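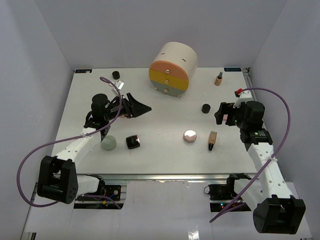
Our tutor's remark on the first draft was that a drawer with no label is only a box that is harder to open, and I have kept it in mind while writing up the desk storage part of the Gadlow study room project.

The claim we set out to test came from the Pirton handout: color-coded drawers help people put small things back where they belong. I doubted it then and mostly still do. A drum-shaped cabinet with a salmon-orange, a mustard-yellow and a grey-green drawer looks cheerful on a white tabletop. It says nothing about where an eraser goes.

We ran the trial for 13 days in November and logged 318 returned items. With the colors alone, 70 of them ended up in the wrong drawer, and the top drawer got most of those. I suspect people just pull the first knob they reach, but we did not record which knob was tried first, so that stays a guess. The group using the Thakur sorting chart did better. They also had the chart taped up in front of them, so I would not credit the colors.

Curved sides waste space too. Rulers would not lie flat in any of the 2 drawers we measured, and our Misteo pencil tin had to live on the table.

The open question is whether plain drawers with words on them would score the same. We ran out of time to try it.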